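Small Film, Long Wait

Sorkura was finished in December, more than a year before anyone outside the crew could buy a ticket. Its distributor, Stitano, moved the date twice and then opened it on 11 screens. That is a shame. Dorottya Kocsis has made a quiet, funny drama about two sisters closing their late father's hardware store, and it deserves a bigger crowd.

Kocsis shot the picture in 50 days and cut it herself. The first half hour is slow. Once the younger sister finds the unpaid bills, the story picks up and the dialogue gets sharper - the argument in the parked truck is the best thing in it.

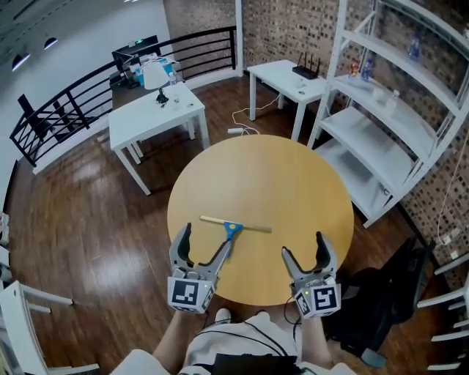 Is it suitable for kids?

Children of 12 and up should be fine with it. There is some swearing and one funeral, and younger ones will probably get bored.

The Stefanou in Briron has it for six more nights, with one showing each evening. Stitano has not announced a streaming date.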